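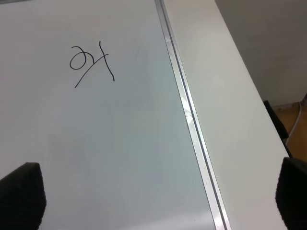 One reviewer of the draft asked why handwritten meter logs were still in use at Plastdale at all. The site has no network coverage below ground.

We copied 600 entries from 3 logbooks and had each read twice.

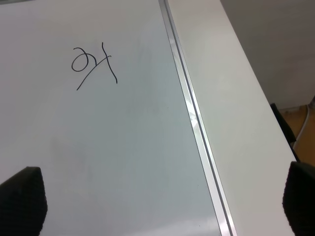 Misreadings fell mostly on joined digits. Where a long diagonal runs through the tail of its neighbor, as in the thin black "24", readers tended to see one sign.

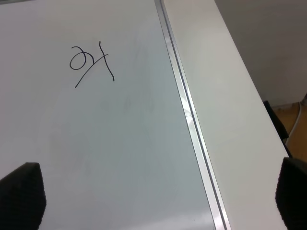
Fig. 3. Joined strokes, dark marker on white.

Boxed forms cut the disputed entries to 18 — most of them
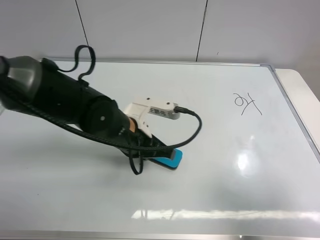 from the night shift. The June logs were not checked.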